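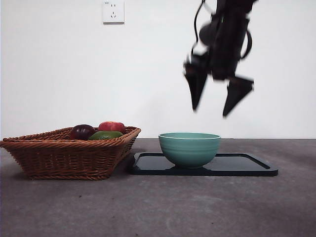
4. Comparing grippers on the fruit bench

Do this section after the arm is homed and the controller is talking to the camera (sections 2 and 3). If homing failed, go back. Don't try to fix it from here.

You'll run the same pick with each gripper you have on hand. Same objects, same bowl, same speed. Only the fingers change. Current sets are the Grarneck two-finger (wedge tips) and the Kostberg soft pads. The Prajapati suction head has its own sheet, skip it for now.

4.1 Before you start

Controller on, arm in HOLD.
Emergency stop within reach of whoever is at the keyboard.
Basket, tray, bowl and fruit on the bench.
Log sheet open in Kenus. New tab for every gripper, not one long tab.

CAUTION: Fingers close at full force on power-up if the last session was killed instead of shut down. Hands out of the way until you see READY.

4.2 Laying out the bench

1. Wipe the tabletop. Dust gets under the tray and it creeps.

2. Basket on the left, tray to the right of it, nearly touching. Leave a finger of space if the gripper clips the rim on the way out.

3. Bowl on the left half of the tray, empty. The right half stays clear for drops.

4. Fruit in the basket: plum, apple, one green one. Plum and apple at the back, green in front. Tops have to show above the weave or the camera won't find them.

5. Check the live view. Whole tray visible, no hard glare on it. The black tray is glossy and will throw a highlight if the lamp is too low — raise the lamp, leave the camera alone.

NOTE: Don't swap the bowl for a dark one. The pale green gives the camera an easy rim against the black tray. We lost most of October to a bowl nobody wrote down.

4.3 Mounting the gripper

1. Arm to SERVICE. Wait for the brake click.

2. Slide the gripper on, line up the notch, tighten both screws. Snug only.

3. Plug in the cable. Leave a loose loop on each side of the arm so the wrist can turn without pulling. Too tight and the plug backs out halfway thru a run. Too long and it snags the basket side.

4. Turn the wrist by hand, full left then full right. Watch the loops.

5. Arm back to HOLD. Select the gripper in the menu. The name must match what's mounted, the controller does not check.

CAUTION: Wrong gripper name = wrong finger length = fingers into the tabletop. It's concrete. The tabletop wins.

4.4 First open and close

1. Move to HOVER. The gripper should stop over the tray with clear air between the tips and the bowl.

2. Open to 100. Both fingers should spread evenly. If one lags, close, open again, and if it still lags take the gripper off and look for grit in the slide.

3. Close to 30. Listen. A steady hum is fine, clicking is not.

4. Open to 100 again and leave it open.

4.5 Running the set

1. Load program 436 (basket to bowl).

2. Speed to SLOW for the first pick. Stay on the stop.

3. Press RUN. One fruit per run. Order is green, apple, plum.

4. After the pick, write down: picked or missed, dropped or placed, any mark on the skin. Do it now, not at the end.

5. Put the fruit back in the basket by hand, arm in HOLD. Rotate it a little so you don't get the same grip every time.

6. If the slow pick is clean, go to NORMAL and do 14 runs per fruit. Then change gripper and start over at 4.3.

NOTE: A bruised fruit gets swapped out for all the grippers, not just the next one. Otherwise the second gripper gets the soft plum and looks worse than it is.

NOTE: A blurry arm in the saved stills is normal at NORMAL speed. If you need sharp finger positions, use the pause points or drop back to SLOW. Don't turn the exposure way down, the plum goes black and detection falls apart.

4.6 If something goes wrong

Gripper pushes the fruit down instead of closing on it: approach height too low. Raise it one step and rerun.

Misses to the same side every time: camera moved. Redo section 3, and throw out the runs since the last good check.

Catches on the wicker: loose strand, or basket too close to the tray. Turn the basket end for end before you edit the path.

Bowl slides on release: gripper is letting go while still moving. Add a pause before OPEN.

Plum slips out half way up: try a lower speed before a harder grip. Write down wich one you changed. One at a time please.

4.7 Shutting down

Fingers open, arm to PARK, then controller off — in that order. Unplug last. Take the fruit out overnight.

Settings in this section rechecked 4th December. Older printouts have the wrong program number, bin them.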